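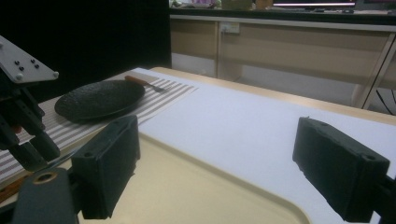 The Kornitz rehearsal hall reopened to local music groups in June, and the second part of the grant has gone mostly into seating, storage and sound. The old stage curtains were replaced and the side doors now close without banging. Matte black padding with a slightly fuzzy surface starts to fray at the upper corners, so we check the corners of the padded benches at the end of each month and trim or re-cover them as needed. Two benches have been re-covered so far.

Bookings
We recorded 562 bookings in the reporting period, of which 86 were from groups that had not used the hall before. Evenings are full. Mornings are still slow, and we have lowered the morning rate to see if that helps.

Spending
The storage racks from Numero cost 2095 less than budgeted. With your agreement we would like to move that amount to heating, where we are over.

Still open
The Irurport youth band needs a place for its drums between rehearsals. The back store will do once the floor is repaired. Kan has quoted for the floor and can start 30 days after we sign.

Report submitted Thursday, February 21, 2019. Receipts are attached separately.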